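Project report, group 4 - upkeep of the hand gripper table
Viktória Kozma, Etelka Boros, Eulalia Escobar
Handed in 2024-07-02. Supervisor: Orvokki Vainio

## What we were asked to do

Take over the two-gripper table from the January group, get it back into a state where people can record on it without calling one of us, and write down how. Not a research project, more of a looking-after project. The table is called Saston on the booking sheet so we call it that too. The other one, Danby, belongs to Abbasi's group and we didn't touch it except to borrow a hex key.

## State at the start

Not great. Left gripper closed unevenly, one finger got there before the other. Right gripper dropped out mid recording, sometimes twice in one go. No written settings anywhere. The log file had 1267 lines and most of them were the same dropout message.

First week was mostly reading that log. Etelka sorted it by time and found the dropouts came in bunches. Our first guess was software, which cost us days. Second guess was the cable, correct.

## Left gripper

Took the housing off, cleaned the finger slide, put it back. Screws are small and go in easily at an angle, so start all of them by hand before tightening any. We stripped one on the first try and had to ask Veronika Oláh in the workshop for a new one. She also lent us a better driver, please use that one, it is in the drawer marked Proneo.

After cleaning the fingers still didn't meet in the middle. Loosened the finger mounts, closed on a strip of card, tightened with the card still in. That fixed it. Needs checking agian after a few days of use because the mounts settle a bit.

## Right gripper

The plug was fine. The break was inside the cable, close to the gripper, where it bends every time you turn your wrist. We could make it drop out by wiggling it. Replaced the whole cable and left a wider loop than before so the bend isn't all in one spot.

Also learnt: don't let the cable get pulled tight over the table edge. Route it down the outside of your arm, left cable off the left, right cable off the right, never crossing in front of you.

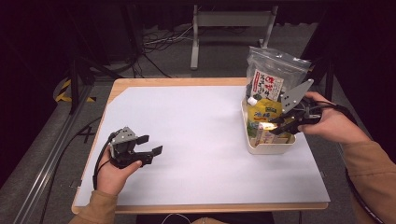
Zeroing comes next and has to be done in the same order every time. Fingers fully open, wait for the reading to settle, save. Fingers closed on nothing, wait, save. Then the other hand. If you do both hands at once the two files get the same name and one is lost. We did this. More than once.

## Test runs

We used mixed shop packets in a basket, soft and stiff together, because a gripper that is slightly off will manage a box but slip on a bag. 120 picks per gripper before the repair and the same again after. Eulalia did nearly all of them and her wrists would like that noted.

- before: right gripper lost signal on 6 picks, left slipped often (we didn't write down how often, sorry, should have)
- after: no lost signal on either side
- left still slips on very thin bags if you grab near the edge

Finger pads are probaly the reason for the last one. They look shiny. New ones ordered, not here yet.

## Care from now on

- wipe finger pads before each session
- look along both cables for kinks
- zero both grippers, one at a time
- slide gets cleaned every 400 picks, write it in the book
- hang grippers up by the hook, not by the cable!!

## Not finished

Pads, see above. Also the log still doesn't say which hand a message came from, Viktória has a fix on her laptop but it isn't tested. Spare cable is in the Proneo drawer with the driver.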